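# Reading the Future, Session 6: Utopias With a Waiting List

Handout for 2/4/25. Bring it back next time, ideally without coffee on it.

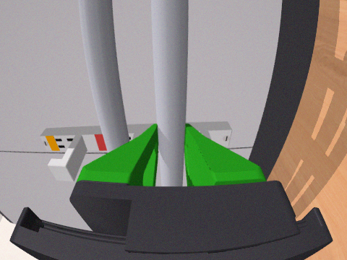 Last session we left off in the middle of chapter 4 of *The Orchard Clause*, the novel by Hipólito Echeverría, with the city of Andarora having just voted to abolish old age and then adjourned for lunch. Several of you wanted to know whether the book is a utopia or a dystopia. The short answer is that it depends on which apartment building you live in. The long answer is the rest of this handout.

## Where we are in the book

The year is 2168. Andarora has 82 districts and one hospital, and the hospital is the part that works. Citizens who pass the residency test receive a yearly treatment called Sondix, and those who don't are given a very nice pamphlet. Echeverría prints the pamphlet in full. Read it. People skip it and then can't follow the trial scene, where every argument is lifted from its second page.

Our narrator, Nghiêm, is a clerk in the office that schedules treatments. This is a good job for a narrator, as she sees everyone and is noticed by no one. She is also, as we learn a bit late for comfort, three hundred years old herself and behind on her paperwork.

## Terms you'll need

**Novum.** The new thing in a science fiction story that makes its world different from ours. Here it is Sondix. Please do not write "the novum is the future." The future is where they keep it.

**Extrapolation.** Taking something we already have and running it forward until it breaks. Echeverría starts with the waiting list. Everything unpleasant in Andarora grows out of the question of who goes next.

**Critical utopia.** A story that likes its perfect society well enough to complain about it. Compare More's *Utopia*, where the complaining is left to the reader.

**Infodump.** Several pages of plumbing. Chapter 7 has a famous one on the water supply. I used to tell students it was a flaw. I now think it's a flaw with a purpose, and I'm happy to be argued with in class.

## The Struldbrugg problem

Long-life stories have been haunted by Swift since *Gulliver's Travels*. His Struldbruggs live forever but keep aging, lose their teeth and their friends, and are declared legally dead at eighty so their heirs can get on with things. Swift's point is brutal and a little funny: we wish for more years and forget to ask what kind.

Echeverría fixes the teeth. His long-lived are healthy, attractive and employed, and this makes the trouble harder to see. Nobody in chapter 5 is suffering. They have simply held the same positions for two centuries and consider this a sign of merit. The young (anyone under ninety) rent rooms from them.

Look closely at the dinner party. Count how often a character says "in time." Then look at who is carrying the plates.

## Nullis

Nullis is the movement of people who turn the treatment down. The book never decides what it thinks of them, and you should be wary of any essay that does it on the book's behalf. They are brave in chapter 6, insufferable in chapter 8, and in chapter 9 they split into two groups over the wording of a banner.

Two readings are common:

1. Nullis stands for acceptance of death, and the novel is on its side. The evidence is mostly the orchard scene, where the trees that are never cut back stop bearing fruit.
2. Nullis is one more club with a membership test, and the novel is quietly laughing at it. The evidence is the banner.

I lean toward the second, but the orchard scene is better written, and that ought to count for something.

## A note on Nghiêm's voice

She is dry, she is accurate, and she leaves things out. When she says a day was "without incident," go back and check. The October entries are the clearest case: a short chapter, all appointments and weather, in which her brother's name goes missing from the schedule. She never mentions it. The reader has to do the filing.

## For next time

- Read chapters 7 through 10, including the plumbing.
- Write one page, 1000 words at the very most, on a single scene where the treatment helps someone and costs someone else. Pick a small scene. The trial has been done.
- Quote the text at least twice. Quoting the back cover is not quoting the text.
- If you missed the Swift reading, it's Part III, chapter 10. The rest of Part III is optional, though the scientist extracting sunbeams from cucumbers may cheer you up during midterms.

Late pages are accepted until the start of the following class. After that you may apply to the city of Andarora, which has more time than I do.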